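Rurwood Hand-Held Gripper

Price: £814 including VAT
Hire: £82 a day
Spare fingers: £8 a pair
Stock: 2 left, more due in October

We've sold the Rurwood for a while now, mostly to people who want to teach a robot a household job and need plenty of examples of somebody doing it by hand first. I'd only ever used one on the shop bench though, picking up sponges and mugs, so when Denise Lockwood at Brorano asked if I fancied coming along to their open day on 10/07/2018 I said yes before she'd finished the sentence!

What I went to see

The kitchen and the workshop were both busy when I arrived, so I started with the bedroom, and I'm glad I did because it was clothes. Clothes are horrible for grippers. A mug stays mug-shaped while you think about it, but a jumper changes every time you touch it, and you can end up holding a bit of it you never wanted. Denise's advice was to go for an edge or a cuff, bring the fingers in from above and lift before you try to move sideways. I did it the other way round on my first go and dragged the bedspread with me.

They'd picked a patterned knit for the demonstration, which suits the Rurwood nicely. The yellow fingers have a long slot through each one and they show up well against most fabrics, so you can see what you're doing even with your arm stretched out.
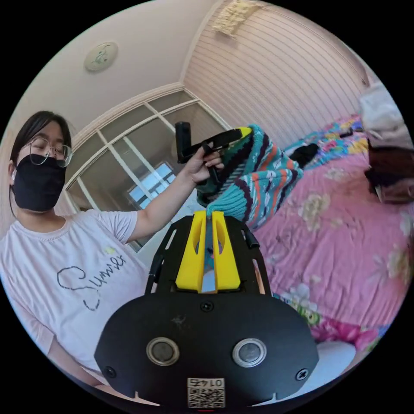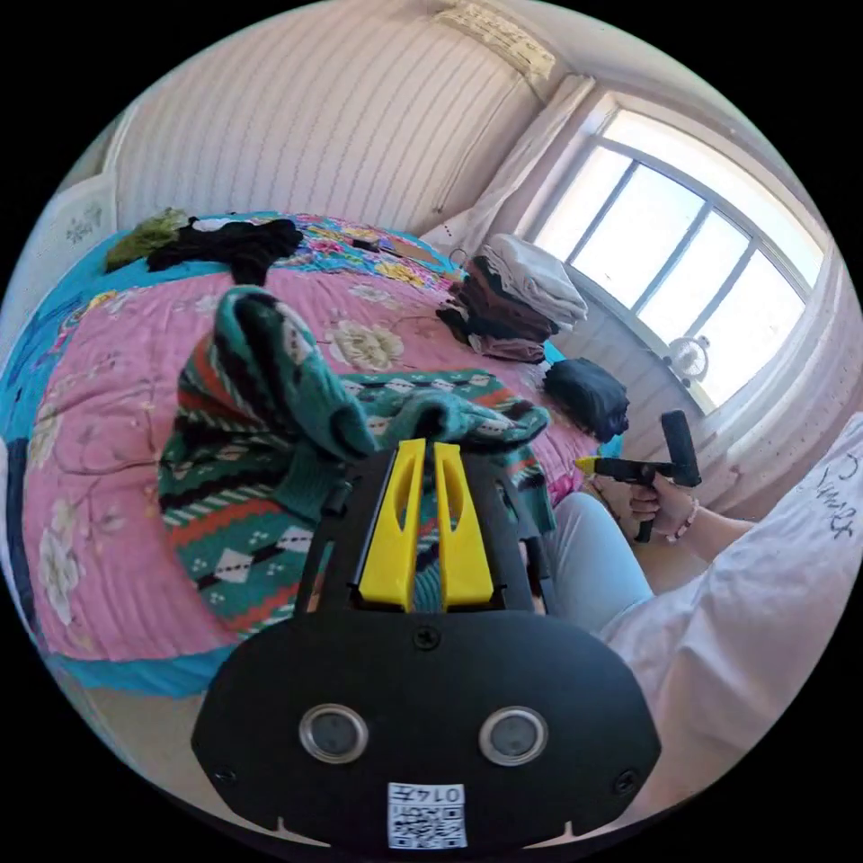 Bedroom session with the patterned knit.

How it feels to use

Better than I expected, I have to say. The weight sits close to your hand and after a few goes I'd stopped looking at the housing and was just watching the fingertips. Squeeze gently to start with – everybody grips too hard, me included. My wrist was complaining by lunch, but I'd been showing off a bit.

I also had a quick go with the Plitisov they had in the kitchen. It opens wider and it's lovely on boxes and jars, but on thin cotton I kept losing the hem, and for laundry I'd have the Rurwood every time. If it's mainly crockery you're after, ring us and we'll talk about the other one.

Things I'd mention before you buy

The fingers do wear if you're at it all day, so add a spare pair to your order. They're held on with small screws and it's a five-minute job with the key in the box.

The Quispe carry case fits, although it's a squeeze with the charger in. Put the charger in the lid pocket.

Wipe the lenses with a dry cloth before each session. Wool fluff gets everywhere.

Trying one first

Hire is for a full day, collected from us by ten and back the next morning. If you go on to buy within the month we'll take the hire charge off the price. Delivery is free on the gripper, and spares go out by ordinary post.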